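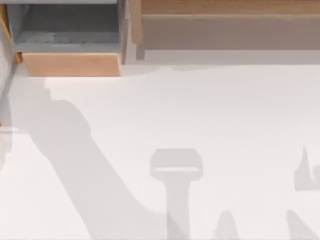

# Setup and Upkeep of the Two-Arm Table Cell

Quyên Vi and Debora Colombo
Final report, February 19, 2024

## 1. What we were asked to do

The Pilum cell has two arms mounted over a white table, with wooden storage along the back. It exists twice: once in the lab and once as a simulation model. When we took it over in October, the two no longer agreed. A reach that cleared the storage in simulation would touch the wood on the real table. Our job was to bring the model and the hardware back into line, write a maintenance routine, and leave both in a state the next group could use.

We did not change the task software, which is called Podis. All of our work was on mounting, calibration, the simulated overhead camera, and wear parts.

## 2. Table and storage

We started with the parts that do not move. The front panel of the left bin overhangs the tabletop slightly. The old model had it flush, and this caused most of the contact errors. We measured the real panel, moved the simulated one forward, and gave the upright between the bin and the long shelf its own collision shape. Before that it had been drawn but could be passed through.

The gray base ledge under the shelf is now the reference edge for the whole cell. Every other position is measured from it.

## 3. Overhead camera and light

The simulated camera looks straight down. We wanted a parked pose that keeps both arm bodies out of its view, so that the tabletop can be checked with nothing covering it. With the arms parked this way, only their shadows fall on the white surface. The long one running down from the upper left is the easiest to use, as its upper part is darker and has a clear notched step. The lower part is softer and we did not use it for alignment.

Shadows turned out to be a good check on the light position. If the light is moved by accident, the T-shaped gripper shadow near the bottom center shifts away from its saved place, even though the joint values are correct. We lost several afternoons to this before Debora compared two saved renders - the arms were fine and the light had been edited.

## 4. Arm calibration

Each arm is homed separately, left first. The steps are:

1. Clear the table and release the brakes.
2. Move the arm to its hard stop by hand and zero the encoders.
3. Run the Marino script, which visits 5 poses and writes an offset file.
4. Copy the offset file into the simulation folder.
5. Load the parked pose and compare the render with the saved one.

Step 4 was often skipped by earlier groups. We added a warning that appears when the file in the simulation folder is older than the one on the controller.

## 5. Maintenance

The gripper pads on the real arms are checked every 400 cycles and replaced when the surface is shiny. The wrist belt is replaced at 3,000 cycles. The right arm had gone well past that when we opened it, and the belt had lost teeth on one side. We fitted a new one from Zosico and set the tension with the gauge kept in the tool drawer.

Cable ties at the elbow should be left loose enough to slide. Two were overtightened and had marked the jacket, so we replaced that cable as well.

## 6. Open problems

- The right arm still drifts a little after a long run. We suspect the shoulder coupling but did not have time to remove it.
- The simulated light has no lock. Anyone who opens the scene file can move it.
- The spare belt has been used and a new one is on order.

Offset files and the saved renders are in the project folder, sorted by arm.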